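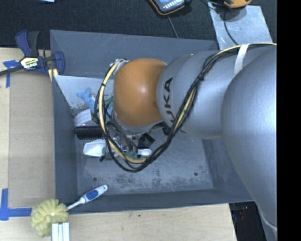

Kann ein Roboter im Haushalt oder in der Werkstatt schon aufräumen?

Einzelne Schritte kann er übernehmen, das ganze Aufräumen noch kaum. Eine Maschine greift einen Gegenstand aus einer Kiste und legt ihn an einer festen Stelle ab, wenn die Kiste immer gleich steht und der Inhalt sich nicht verhakt. Alles davor und danach bleibt Handarbeit.

Wer sich überlegt, ob sich so etwas für die eigene Werkstatt lohnt, oder wer einfach wissen will, warum der Haushaltsroboter noch auf sich warten lässt, findet im Folgenden ein paar Hinweise aus der Praxis.

Gemischte Kisten sind der schwierigste Fall

Gleiche Schrauben oder gleiche Kartons sind für die Automatisierung längst Alltag. Eine Bürste, eine Schaufel aus weißem Kunststoff und ein kleines Gummispielzeug in derselben grauen Kiste sind etwas anderes. Jedes Teil will anders gefasst werden. Borsten geben nach, ein flacher Stiel liegt dicht am Boden, Gummi verformt sich. Für die Hand ist das kein Thema, für einen Greifer schon.

Flache Kisten mit schrägen Wänden

Das gilt für Menschen wie für Maschinen: In einer flachen, offenen Kiste sieht man, was man hat. Schräge Wände lassen mehr Platz zum Hineingreifen. In tiefen Kisten verschwinden die kleinen Sachen unten, und man kippt am Ende doch alles aus. Ein matter grauer Boden ist ebenfalls günstig, weil er nicht spiegelt.

Feste Plätze markieren

Blaues Malerkrepp auf der Tischplatte reicht. Ein Winkel an der Ecke genügt, damit die Kiste nach dem Putzen wieder genauso steht wie vorher. Der Streifen lässt sich rückstandsfrei abziehen, wenn man ihn nicht monatelang kleben lässt. Was nicht verrutschen darf, kommt unter eine Zwinge.

Kabel am Arm führen

Wer mit einem eigenen Arm bastelt, sollte die Leitungen am Gehäuse festbinden und am Handgelenk eine weite Schlaufe lassen. Zu knapp verlegt zieht es am Stecker, zu lose hängt es in der Kiste. Vor dem ersten Lauf alle Gelenke langsam durchfahren und dabei auf das Kabel schauen.

Was man besser selbst macht

Bürsten auswaschen, Zahnbürsten für Fugen aussortieren, Klebereste abkratzen – dafür lohnt keine Maschine. Auch das Sortieren einer Schublade geht von Hand schneller, als man die Aufgabe einrichten könnte. Bei uns dauert eine Schublade 13 Minuten, einmal im Juli und einmal vor Weihnachten.

Und die Kosten?

Für einen kleinen gebrauchten Arm samt Greifer haben wir 4000 Euro veranschlagt, ohne Schutzzaun und ohne die Abende, die für die Einrichtung draufgehen. Ein Satz mit 9 stapelbaren Kisten bringt in den meisten Werkstätten mehr. Wer danach noch immer jeden Tag dasselbe Teil von links nach rechts legt, kann über Automatisierung nachdenken.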